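We use cookies to remember your settings and to see which pages are read. Accept all | Manage preferences

Flillora Jenano folding cell: bench review

The Jenano is a two-finger arm sold for small laundries and for households with a utility room to spare. Flillora claims it will pick, spread and fold everyday clothing on a flat table. We ran it for 26 days on 300 garments, logging each attempt as a pass, an assisted pass or a fail. Towels and pillowcases were left out. Most arms can already manage a rectangle.

Set-up took one afternoon. The base bolts to any rigid surface and the software finds the table height by touch. Calibration has to be repeated if the table is moved, and the menu for doing so is three levels down, under Service. The manual was translated in a hurry and gives two different torque values for the base bolts. We used the lower one without trouble.

T-shirts are the obvious test. They have no stiff parts, the outline changes each time one is put down, and a single layer of jersey has to be separated from whatever lies under it. The Jenano approaches from directly overhead, closes its fingers to a narrow gap and descends slowly. On a crumpled shirt it looks for a fold or a corner first, then for a seam.

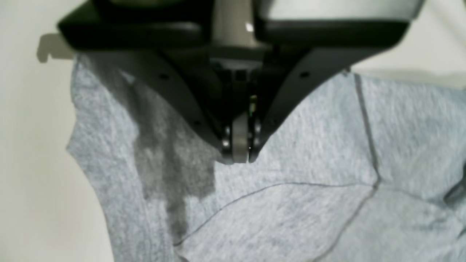
Category: Home automation / Laundry

Grey marl jersey with a dark patch on it is hard going for a vision system. The speckle hides shallow wrinkles, and a patch with soft edges can be read as a shadow or as a second layer of cloth. Seams help, being thin, dark and continuous, and the planner gives them a good deal of weight.

Of the 300 garments, 200 were folded to a standard we would put in a drawer. A further 94 needed a hand at some point, nearly always to free a sleeve or turn a hem. The remaining six were abandoned. Four of those were the same style of hooded top, whose drawcord caught in the finger joint.

Speed is the weaker side. Lorenz Kälin, who ran the second half of the trial, folded alongside it for a morning and was never behind. Against that, the arm will carry on through the evening, and noise is low enough for a room next to a bedroom – the loudest part is the base fan.

Stains are outside its scope. There is no setting to put a marked garment aside, so a shirt that ought to go back in the wash is folded with the rest. The older Karnier unit had a reject bin and a crude colour check, and we missed both. Nerea Valcárcel wrote a short script to pause the arm on large dark areas. It also paused on printed logos, and we stopped using it after two days.

Finger pads wear evenly and can be changed without tools. The Eberhard table mat, sold separately, gives a better grip on thin cotton than a bare worktop and should be in the box.

Verdict: usable for a small laundry with someone already in the room. For a home, wait for the next version – sorting and inspection are still done by hand, and they take longer than the folding.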